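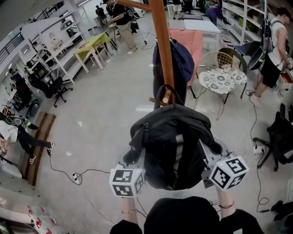
Combien de poids un portemanteau sur pied en bois peut-il recevoir quand on y accroche des sacs à dos ?
Tout dépend de la répartition : notre modèle tient 14 kg au total s'ils sont partagés entre des patères opposées, et beaucoup moins si tout pend du même côté.

Ticket 209
Objet : portemanteau en bois, pied instable et patère qui tourne
Lieu : espace partagé Skestdale, grande salle
Catégorie : mobilier
Priorité : normale
État : résolu, contrôle à refaire en septembre

Description du problème

Le portemanteau penche dès qu'on y suspend un sac chargé. Le sac à dos noir à bande verticale grise est accroché par sa poignée supérieure, un sac bleu marine est suspendu derrière. Avec les deux, le montant peut s'incliner par moments. Si on retire un des sacs d'un coup, le pied se balance et met un moment à se stabiliser. Une patère tourne aussi sur elle-même quand on décroche quelque chose.

Demande : réparer ou remplacer. Merci de ne pas le retirer sans solution de rechange, les sacs finiraient par terre ou sur les fauteuils.

Suivi

9 h 10. Ticket pris en charge. Question au demandeur : le défaut existe-t-il aussi à vide ?

9 h 25. Réponse : oui, mais faiblement. À vide, on sent du jeu en poussant le haut du montant avec la main. Chargé, cela se voit depuis l'autre bout de la salle.

9 h 40. Portemanteau vidé, sacs posés sur une table. Contrôle du sol au niveau à bulle : rien à signaler à cet endroit. Le meuble a été déplacé d'un mètre, même comportement. Le sol est écarté.

9 h 55. Portemanteau couché sur une couverture. Constat sous le pied : la vis centrale d'assemblage a pris du jeu, un demi-tour se fait à la main. Un patin en feutre manque. Les trois autres sont tassés et n'ont plus la même épaisseur.

10 h 05. Vis centrale resserrée avec la clé six pans de 5. Remis debout, le jeu à vide a disparu. Essai avec le sac noir seul : le montant penche encore un peu du côté du sac. Il reste donc une part due aux patins.

10 h 20. Pesée des sacs avec l'accord de leurs propriétaires. Sac noir : 8 kg. Sac bleu marine : 5 kg. On est sous la limite totale de la notice Ziser (14 kg), mais la notice précise aussi 4 kg par patère. Le sac noir fait le double à lui seul.

10 h 30. Commentaire du demandeur : la limite par patère n'est indiquée nulle part sur le meuble. Exact, elle figure seulement en page 2 de la notice papier. Copie rangée dans le classeur mobilier.

11 h 15. Anciens patins décollés, résidus de colle enlevés au grattoir plastique. Pose de quatre patins neufs Prultlow, tous pris dans la même planche. Temps de prise de la colle selon l'emballage : deux heures sans charge.

11 h 30. Patère qui tourne : dévissée à la main, filetage du bois légèrement usé. Première tentative avec du ruban PTFE sur le filetage. Elle tient au serrage, mais tourne de nouveau après quelques accrochages. Ruban retiré.

11 h 45. Deuxième tentative avec de la colle à bois vinylique et un copeau fin glissé dans le logement. Patère revissée, excédent essuyé. À laisser sécher jusqu'au lendemain. Un morceau d'adhésif de masquage est posé dessus pour que personne ne s'en serve.

14 h 00. Essai du pied : 12 kg répartis sur deux côtés, aucun balancement. Même charge d'un seul côté : le montant fléchit, le pied ne décolle pas. Résultat acceptable, mais cet usage reste à éviter.

Lendemain, 8 h 50. Adhésif retiré. La patère ne tourne plus, essai fait avec un manteau d'hiver puis un sac de 4 kg.

Mesures prises

- Vis centrale resserrée, quatre patins remplacés, une patère recollée.
- Étiquette fixée sur le montant à hauteur des yeux : « 4 kg par patère, répartir les sacs ».
- Demande d'achat ouverte pour une barre murale Ikonen destinée aux sacs lourds. Le portemanteau servira alors aux manteaux et aux sacs légers.

Reste à faire

Resserrer la vis centrale au contrôle de septembre. Si le jeu est revenu, ajouter une rondelle frein. Pour la barre murale, vérifier d'abord la nature de la cloison et choisir les chevilles en conséquence.

Ticket fermé. En cas de récidive, le rouvrir sous le même numéro.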